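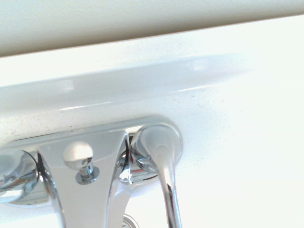

Murray Hoani reckoned, when he read our first draft, that we were measuring how well the policy copes with shiny taps and calling it a result about force. He had a point, and most of this section was rewritten to deal with it.

**Figure 1.** Wrist camera view of the tap, with both handle bases and the lift rod in shot. Strong light washes out much of the right side.

### 4.2 Does the wrist camera help or hurt on chrome?

Our tap task is simple to say: find a lever, push it to the open position, stop. We trained on 2,975 demonstrations, all recorded with the Pavley wrist mount, and then compared 2 policies. One (we call it Masen) sees only the wrist camera. The other, Harawira, gets the same pictures plus the joint torques from the arm.

I went in expecting the torques to matter only at the very end, once the fingers were touching something. The wrist view is close, after all, and you'd think close would be enough. But have a look at the right-hand lever in Figure 1. One side of it is a long white highlight, and the counter next to it has gone almost pure white too, so there's very little edge for the network to hold on to. The spout has crisp dark outlines and is much kinder to work with.

So to answer Murray's worry we split the test runs by glare. Afia Gyamfi sorted them by hand, without knowing which policy had made which run, and we ended up with 200 low-glare runs and 175 high-glare ones. In low glare the two policies were so close that I wouldn't want to bet on either. In high glare Masen fell well behind, and the way it failed was the interesting bit - it tended to stop short of the lever and close on nothing, then carry on with the push as if it had hold of it. Harawira made the same mistake on the approach nearly as often! It just noticed afterwards, when the torques stayed flat, and went back for another go.

That changes how I'd word the claim. Torque doesn't make the arm any better at finding a chrome lever (we saw no sign of that at all), but it does give the policy a way of knowing it has missed. Natália Jurčo suggested we check this by freezing the torque input during the push only, and when we did, the second attempts all but vanished and Harawira behaved much like Masen.

One gap remains. All of these runs used the same pair of fingers, and a softer set might well blur the torque signal. We have the Endby fingers on order and will repeat the high-glare runs with them in June.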